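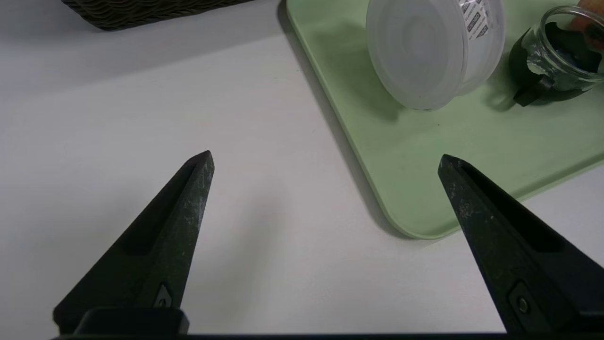
손목 시점에서 본 그리퍼와 작업대. 녹색 트레이 위에 용기와 유리병이 놓여 있다.

로봇 조작 학습 연구 참여자 모집 공고

앤드턴(Andton) 조작지능연구실에서는 손목 시점 영상을 이용한 모방학습 연구에 참여할 분을 다음과 같이 모집합니다. 관심 있는 분들의 많은 지원을 바랍니다.

1. 연구 개요
연구 과제명은 '손목 시점 영상만을 이용한 탁상 정리 동작의 학습과 일반화'이며, 연구책임자는 Yuzhen Long 박사입니다. 본 연구실은 지난 5월 예비 연구에서 숙련 조작자 2명의 시연 168건으로 정책 모델 비메르(Yimer)를 학습시켰습니다. 같은 배치에서 시험한 결과 100회 시행 중 66회에서 물체를 지정된 위치로 옮기는 데 성공하였습니다. 실패한 시행의 상당수는 물체가 옆으로 누워 있거나 투명한 경우, 그리고 손가락이 접근하는 동안 물체가 시야 밖으로 벗어난 경우에 발생하였습니다.

예비 연구의 시연은 모두 로봇 조작 경험이 많은 연구원이 수행하였으므로, 조작 습관이 다양한 일반 참여자의 시연에서도 같은 경향이 나타나는지는 아직 확인되지 않았습니다. 이번 본 연구에서는 조작자에 따른 접근 경로와 파지 시점의 차이가 학습 결과에 미치는 영향을 살펴보고자 합니다.

2. 참여 내용
참여자는 원격조작 장치 빌터(Vilter)를 사용하여 작업대 위의 물체를 집어 바구니 또는 트레이로 옮기는 동작을 반복합니다. 본 시연에 앞서 장치 사용법 교육과 연습 시간이 제공됩니다. 물체의 종류와 위치는 담당 연구원이 매회 변경하며, 참여자는 화면에 표시되는 지시문에 따라 동작을 시작하고 종료합니다.

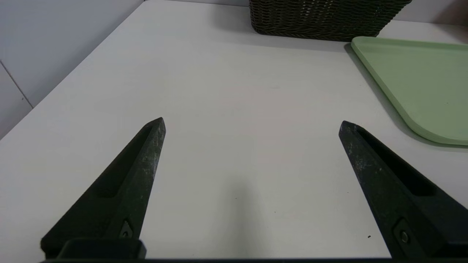 각 시연은 그리퍼를 벌린 상태에서 시작하는 것을 원칙으로 합니다. 동작 도중 물체를 놓치더라도 시연을 중단하지 않고 다시 집기를 시도하시면 됩니다. 실패 후 복구하는 과정 또한 분석 대상에 포함되며, 시연의 성공 여부는 참여 사례비에 영향을 주지 않습니다. 전체 일정을 마친 뒤에는 조작의 난이도와 피로도에 관한 간단한 설문을 작성합니다.

3. 지원 자격
가. 만 19세 이상으로 한국어 지시문을 읽고 이해할 수 있는 분
나. 교정시력을 포함하여 화면 작업에 어려움이 없는 분
다. 양손의 사용에 통증이나 제한이 없는 분
라. 5월 예비 연구에 참여하지 않은 분
로봇 조작 경험은 필요하지 않습니다. 왼손잡이도 지원할 수 있으며, 지원서에 주로 사용하는 손을 기재하여 주시기 바랍니다.

4. 장소 및 소요 시간
실험은 그론콤(Grorncombe)관 조작실험실에서 진행됩니다. 1회 방문에 약 2시간이 소요되며, 휴식 시간이 포함되어 있습니다. 방문 일시는 선정 후 개별적으로 협의합니다.

5. 사례 및 개인정보 보호
참여를 마친 분께는 연구실 규정에 따라 소정의 사례비를 지급합니다. 중도에 참여를 철회하는 경우에도 참여한 시간에 해당하는 금액을 지급하며, 철회에 따른 불이익은 없습니다. 수집되는 자료는 손목 카메라 영상, 장치의 조작 기록 및 설문 응답입니다. 모든 자료는 참여자의 성명과 분리하여 식별번호로 관리하고, 연구 목적 외에는 사용하지 않습니다.

6. 지원 방법
참여 지원서와 개인정보 수집·이용 동의서를 작성하여 연구실 행정 담당자에게 제출하여 주시기 바랍니다. 서식은 그론콤관 안내 창구에서 받을 수 있습니다. 접수 마감일은 2020년 10월 14일이며, 선정 결과는 지원서에 기재된 연락처로 개별 통지합니다.

앤드턴 조작지능연구실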